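Stevico opens fishing line and tackle recycling bins at Flinbridge boat ramps

FLINBRIDGE: Anglers at three Flinbridge boat ramps can now drop off old fishing line, soft plastics and broken floats for recycling under a program run by tackle supplier Stevico.

The bins are at the town jetty, the northern ramp and the rock wall car park. Each one is a capped length of grey pipe with an opening wide enough for a hand-sized bundle of line. They will be emptied every Saturday morning, and more often over the school holidays.

Monofilament and fluorocarbon line can go in as is. Braid needs to be kept separate and should be handed in at the Stevico counter, where there is a tub for it beside the bait freezer. Hooks, swivels and sinkers must be cut off first. Lead sinkers can also be handed in at the counter and will be passed on to a scrap metal dealer.

Stevico trialled the program at the town jetty over winter, when the luderick and bream fishers are out in numbers. The trial bin took in some 80 kilometres of line, most of it tangled offcuts left on the rocks or pulled from the weed.

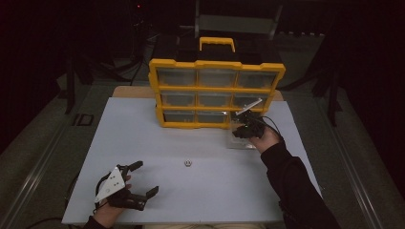 Huamán, who fishes the rock wall most weeks, told the trial's feedback page that the bin was in the right spot but the opening was too small for a proper bird's nest of line, and asked for a wider cap. The new bins have one.

Collected line will be sent to Binora, which cleans it and melts it into pellets. Knotted or weedy line is accepted, but line with hooks still attached has to be thrown out.

Stevico will also give away 300 pocket line holders at its Flinbridge store, one per customer while they last. The holder clips to a belt or tackle bag and keeps offcuts out of the water until the angler is back at the ramp.
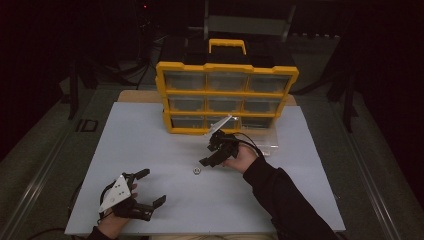

Small-parts organiser with clear drawers.

The company has set aside $2,000 for repairs and replacement bins in the first year. Anglers who find a bin full or damaged are asked to call the store and leave a message with the name of the ramp.

Fishing clubs that would like a bin at their own ramp or clubhouse can pick up a form at the counter. Applications close at the end of August.

Media enquiries: Stevico, Flinbridge store, during trading hours.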